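Ticket 3793: Comments held for review on evolution posts
Opened: Jul 23, 2019
Product: Skulteo comment filter
Status: Closed

Our blog, Trunari, covers the teaching of evolution and the fights over it in school boards and state legislatures. After the last filter update, 729 reader comments went into the held folder. Most are ordinary replies. Anything with "creationist," "Darwin" or "design" in it seems to be caught, and so are links to court rulings.

Steps tried so far: cleared the word list, saved, logged out and back in. Lowered the strictness setting from 8 to 5. Neither changed anything. New comments on the textbook thread are still held within a minute of posting.

Posts in our food and science sections are not affected. Comments on the steamed bun post go straight through. 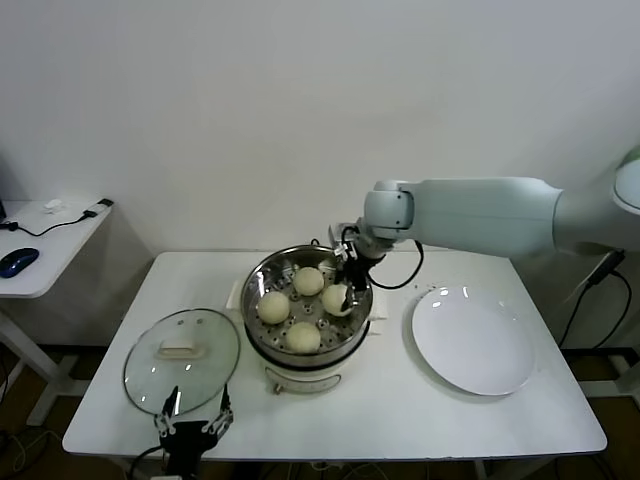

Juma: I see the same thing on my site, and I don't think it's the word list. Look under Topics. The update turned on a group called "Religion and belief debates" and it overrides the strictness number. I switched it off and new comments came through, but the old ones stayed held.

Checked Topics. The group was on — we never set it. Switched it off and posted two test comments, one with "Darwin" and one with a link to a ruling. Both appeared right away.

The held comments still have to be released. The "Release all" button gives a timeout error.

Reply from support (Tang): Release them in smaller batches, by post. The timeout will be fixed in the September update. The topic group will be off by default from then on.

Released by post, oldest first. Held folder is now empty. Closing.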